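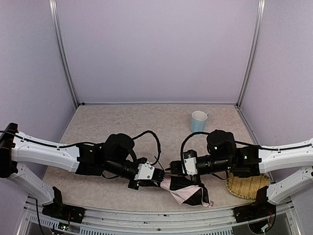

Fig. 1 Both arms over the table, a cloth held between and beneath the grippers.

Looking After the Folding Cell: a term with two arms and a lot of cable

I took over the cell in December with a binder, a bag of hex keys and the advice to "listen to it for a while before you touch anything". I lasted one morning! By lunch I had the left wrist apart, and most of this report is about what I learned putting it back together (twice, if you count the time I left a washer on the bench).

The set-up

The cell is a box on slotted aluminium rail with lavender panels, and an arm comes in from each side. The two arms are meant to meet over the middle of the table, and that is where all the fussy work happens – cloth handling needs both grippers close together, so if either one is out by even a little they start bumping fingertips. The arms came second-hand through Prodel and the controller is a Wandov, which runs fine as long as you power it up before the arms and give it a minute to sort itself out.

Cables run along the top of each upper link and then make a loop at the motor housings near the wrist. I used to think the loops were just sloppy. They're slack for the wrist to roll with, and whoever had the cell before us had cable-tied the left one down flat. It looked very tidy and it was slowly pulling the connector out of the wrist motor. That was fault number one.

The dropout fault

What we saw in the log was the left wrist losing communication for a blink and then coming back. It only did it when the wrist was rolled well over, so of course it never did it when I was standing there with the meter. I wrote a little script to hold the arm at the far end of its roll and wiggle, and after 12 tries I had it failing on demand. Very satisfying, in a grim sort of way.

The fix went like this. Power off, arm down on its rest, old ties snipped (side cutters pointing away from the jacket, please). I cleaned the connector, reseated it, and made a new loop big enough to get my fist through. Then I rolled the wrist by hand from stop to stop and watched that nothing went tight or rubbed on the housing. Only one tie went back on, at the upper link, and it's loose enough to slide. I did the right arm the same way while I was at it, so they match now.

Gripper service

The binder says to check the finger screws every 3,000 closes. Our counter was sitting at 2,840 when the wrist came apart so I just did them early. Two on the left gripper had backed out a bit. I put a dab of Fleko threadlock on each, let it sit overnight, and marked the heads with paint pen so that next time I can see at a glance if one has moved. I also wiped the fingers down, and there was a surprising amount of lint in the hinge – fabric is filthy stuff for a machine to work with.

After that came zeroing, where you close the gripper on the gauge block, read the position, and type in the offset. I typed the first one in with the wrong sign and the fingers tried to close through each other. The current limit caught it, thank goodness, and I now say the sign out loud before I hit enter.

Checking at close range

For the re-test I worked with soft goods again, going slowly, with the wrist view up on the monitor. Pale folds over black are a good hard case, because the black finger is easy to lose against black material and you really have to look for where the tip ends.

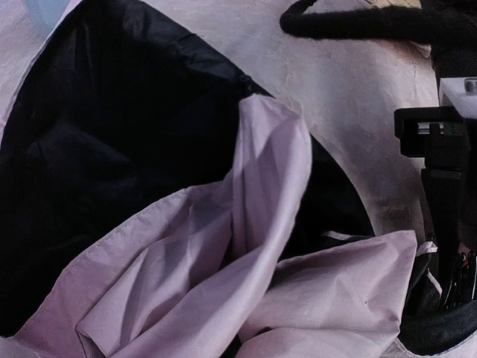 Villads Thorlacius wanted to know why I hadn't swapped the wrist cable outright while the thing was apart, given that a connector that has been pulled on once tends to go again. Fair point, and I've no great answer except that we had no spare. I've put two on the Hjaltadóttir order, one per arm.

What's left to do

The left arm has had no dropouts in roughly four weeks of normal use. The right one never had any, so all I can say there is that I haven't broken it. Still on my list are a proper strain relief at the wrist (Bergþóra Toft has drawn a small printed clip that I want to try), a lint brush on a hook beside the cell, and a rewrite of the start-up page in the binder, which has the power order backwards. I've crossed it out in pen for now. The gauge block lives in the top drawer, in the old film tin.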